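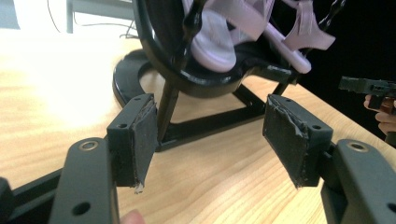

Fig. 7 Black metal ring stand with pink-lavender insert, standing on a light wood-grain tabletop

Section 7. Setting up the ring stand

7.1 Before you start

The Skokari stand is supplied with the ring already fixed. The insert is packed in its own bag with the part number 2741 on the label. Read this section to the end before fitting the insert. For the shade and cord, see the Jarkon supplement.

Choose a flat tabletop, away from the edge and out of direct sun. Wood-grain laminate, solid wood and stone are all suitable. On glass, use the felt pads from the accessory bag.

CAUTION: Do not place the stand on a cloth or a folded towel. The stand can tip when the insert is pressed in.

7.2 Placing the stand

1. Lift the stand out of the carton with both hands. Hold it below the ring. Do not lift it by the knobbed rods.
2. Remove the paper sleeves from the rods. Pull straight along the rod - twisting tears the paper and leaves scraps between the beads.
3. Set the stand on the tabletop and press down lightly on the ring.
4. If the stand rocks, turn it a quarter turn and try again. If it still rocks, check the underside for packing tape.
5. Leave 152 mm of clear space on all sides.

7.3 Fitting the insert

1. Wipe the inside of the ring with a dry cloth.
2. Hold the insert by the rounded lobe. Keep your fingers off the flat tabs, as they mark easily.
3. Lower the insert into the ring at a slight angle, lobe first.
4. Bring the opposite side down until the tabs sit inside the ring.
5. Check the fit by pushing the lobe gently with one finger. The insert should not turn.

NOTE: A new insert may feel tight. Do not sand or trim the tabs. Leave the insert at room temperature for 44 minutes and repeat steps 3 to 5.

CAUTION: Do not use oil, soap or glue to seat the insert. Glue lifts the gloss finish from the ring and is not covered by the warranty.

7.4 Removing the insert

1. Hold the ring steady with one hand.
2. Push up from below, close to the lobe, until that side is free.
3. Lift the insert out and store it flat. Do not stack other parts on the tabs.

7.5 Care

Dust the ring with a soft cloth. Use a dry brush between the beads on the rods. Fingerprints on the gloss finish can be removed with a damp cloth - dry the metal at once afterwards.

Replacement inserts are available from Kusuma and Nitimska stores. Quote the part number when ordering.

Section revised Fri 24 December, F. Wattimena. Replaces the September issue.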